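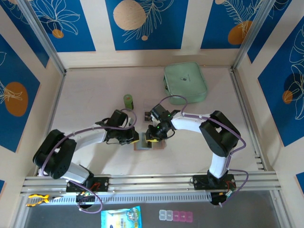 Planning for two arms should stop treating the second arm as an obstacle. Most stacks still do. Narklow's planner freezes one arm, sweeps it into a collision volume and solves for the other. The result is safe and slow, and it fails most often where the grippers need to work close together.

We logged 469 handover plans on the Kneath controller. Of these, 152 timed out, and the cause in most was the inflated volume, with joint limits a distant second. Planning both arms in a single space costs more per query. I think the cost is worth paying. A median solve of 308 ms is tolerable for tabletop work, and the timeouts dropped to 53 on the same set.

Tooling is the weaker part. Botden still logs each arm on its own clock.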